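TXT 2115 Textile Care and Fabric Structure
Handout 5: Twill weaves, indigo and the laundering of denim
Instructor: Zanele Hendricks
Issued 2020-09-01

1. Scope

This handout covers the structure of warp-faced twill, the behavior of indigo on cotton yarn, and the effect of home laundering on both. Plain weave was covered in Handout 4. Bring both handouts to the lab session.

2. Structure

In a plain weave, each filling yarn passes over one warp yarn and under the next. In a twill, the filling passes under two or more warp yarns before it passes over one, and the point of interlacing moves over by one yarn on each row. The result is a diagonal line on the face of the cloth. A 3/1 twill shows three parts warp to one part filling on the face. A 2/1 twill is lighter and is often used for shirts.

Denim is normally a 3/1 twill with a dyed warp and an undyed filling. The face is therefore blue and the back is mostly white. Students often record the back of the cloth as "faded." It is not faded. The dye was never applied to the filling.

Twill direction is read from the face. Right-hand twill runs from lower left to upper right, left-hand twill the other way. Broken twill reverses at set intervals, which reduces leg twist after washing.

3. Dye

Indigo does not dissolve in water. It is reduced in an alkaline bath to a soluble form, taken up by the yarn, and oxidized in air back to the insoluble form. Rope dyeing repeats this cycle several times. Because the dye stays near the outside of the yarn, the core remains white (ring dyeing). Abrasion removes the outer fibers and exposes the core. Color loss in denim is for the most part mechanical.

It follows that a light blue garment may have been dyed with fewer dips, washed down at the finishing plant, or worn and laundered over a long period. Shade alone does not tell you which. Look at seam ridges, pocket edges and hems, where the layers are thick and rub first.
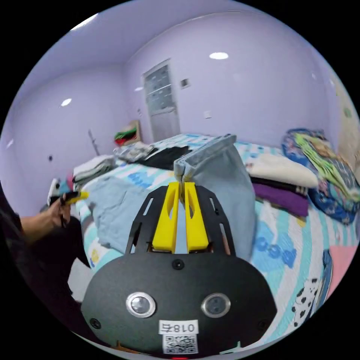
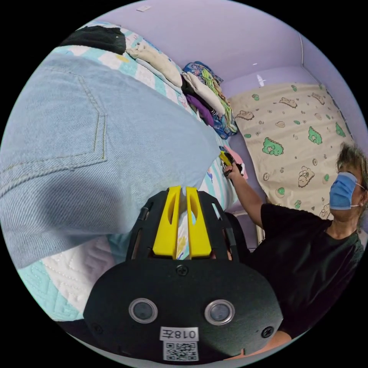

Light blue denim on a bed.

4. Shrinkage

Two kinds are distinguished. Relaxation shrinkage is the release of tension put in during weaving and finishing, and most of it occurs in the first wash. Progressive shrinkage continues over later washes and is small in cotton twill dried flat. Tumble drying increases both.

Sanforized cloth has been compressed along its length before cutting, so the remaining shrinkage is low. Unsanforized cloth may shrink up to 112 mm per meter of warp under the Penel hot wash used in our lab. Measure warp and filling separately. Do not average them.

5. Home laundering

Close zippers and buttons. Turn the garment inside out. Wash in cold water with similar colors, at a low spin speed. Overloading the drum presses folds into the cloth, and the folds wear into pale streaks that cannot be removed. Bleach attacks indigo and should not be used. Fabric softener is optional and has no effect on color in our tests.

Hang by the waistband, or lay flat with the legs straight and the side seams lined up. Pull the seams to length by hand while damp. Topstitching thread is often polyester-wrapped and shrinks less than the cloth, which gives the puckered look at hems and pockets.

6. Lab assignment

Work in pairs. Each pair receives 2 swatches, marked Skestitz (sanforized) and Sedby (unsanforized).

a. Identify the twill direction and ratio with the pick glass.
b. Mark and measure warp and filling.
c. Wash and dry according to the lab sheet.
d. Measure again after the swatch has rested overnight in the conditioning room.
e. Pull one warp yarn, untwist it, and sketch the dye ring.

Swatches are signed out from Elin Sayce. Honeylyn Baluyot has the key to the conditioning room. Reports go in the tray outside the lab, one per pair, with raw measurements attached.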